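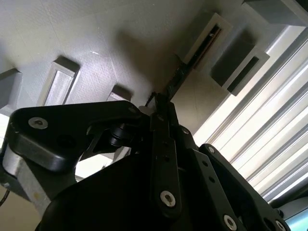
Quietening the back bedroom, part two

The first part dealt with where the noise was coming from. To recap for those who skipped it: the house is on the Brenedholm road, the back bedroom faces the junction, and most of what gets in comes through the window. The wall contributes very little. I checked this by stuffing the window reveal with two mattresses and sitting in the dark for an evening, and the difference was large enough that I stopped worrying about the wall.

This part is about secondary glazing, and the mistakes I made in fitting it.

Why a second pane and not a better first one

The existing window is a wooden sash with single glazing. The joiner's quote for a replacement double-glazed sash came to a little over 2000 pounds, and the figures he gave me for noise were not impressive. Ordinary double glazing has a narrow gap between the panes. That is good for heat, but at low frequencies the two panes and the air between them behave as two weights joined by a spring, and the resonance falls in the range where buses and lorries make most of their noise. In that range it can do slightly worse than one thick pane.

A wider gap makes the spring softer and pushes the resonance down. Secondary glazing sits on the room side of the reveal, so the gap can be as wide as the reveal allows. Mine allowed 80 mm once I had taken off the old staff bead and a strip of plaster that had no business being there. People who do this for a living will say that more is better and that 100 mm is where it starts to get good. I did not have 100 mm.

Glass

I went for laminated glass, 6.8 mm, which is two sheets with a plastic layer in the middle. The layer damps the pane so that it does not ring. It also means the new pane is a different thickness from the old one (3 mm, and wavy), and that is worth having. Two identical panes share the same weak frequency and let it through twice. Two different ones each cover a bit for the other.

The whole panel weighs 38 kg including the frame. I knew this number before it arrived and still tried to carry it upstairs alone. Kauko Peltonen from two doors down took the other end after watching me rest it on the third stair.

Frame and fixing

The frame is a Godeck lift-out unit in white aluminium. I chose lift-out over sliding on the grounds that sliding units have brush seals, and a brush is mostly air. The lift-out type presses against a rubber gasket all the way round. The drawback is that opening the window behind it means taking out a very heavy sheet of glass and finding somewhere to stand it. In practice I open it twice a year. If this were the only window in the room I would have bought a hinged unit, and so should you, as a bedroom needs a way out in a fire. The side window in this room opens fully and drops onto the kitchen roof.

The subframe is softwood, screwed to the masonry at 300 mm centres. I used 80 mm frame screws at first, found that two of them had gone into crumbling mortar, and moved those two up by a couple of inches.

First mistake: I trusted the reveal to be square. It was out by 9 mm from top to bottom, and I packed it with offcuts at the corners only. This left long gaps between the packers which I filled with expanding foam. Foam is light and full of holes. The whistle of the kettle next door came through it quite clearly. I cut it all out again and used acoustic sealant, the sort that stays soft, over a backing rod. It took most of a tube per side.

Second mistake: I painted the subframe after fitting the gasket. Paint on rubber does not go away.

Lining the reveal

Sound bounces about between the panes, so it helps to make the sides of the gap absorbent. I lined the head and both sides with 15 mm Sobczak felt board, painted with one thin coat of matt emulsion before fitting. Too much paint seals the surface and you may as well have used plasterboard. The sill I left bare. Condensation will form there from time to time and I did not want anything that holds water.

On condensation generally, the inner frame needs to be tight and the outer window needs to be slightly leaky, so that damp air in the gap goes outdoors. I had draught-proofed the old sash thoroughly in the previous winter. In January the gap fogged every morning. I took out one length of the brush strip at the meeting rail and the fogging reduced to a patch in the lower left corner, gone by ten or so.

Results

I measured with a borrowed Trumier meter on the bedside table, window shut, between seven and eight in the morning. Before the work, passing buses peaked at 50 dB(A). After it, the same buses peaked at roughly 37. The meter is not calibrated, so treat the difference as more reliable than either number. Motorbikes are much reduced. Lorries pulling away from the junction can still be heard as a low hum, mainly in the corner by the wardrobe, and I suspect some of that arrives through the floor.

The remaining weak point is the trickle vent in the side window, which I will replace with an acoustic one when I have worked out how to get the old one off without splitting the head of the frame. It has been fixed with clout nails.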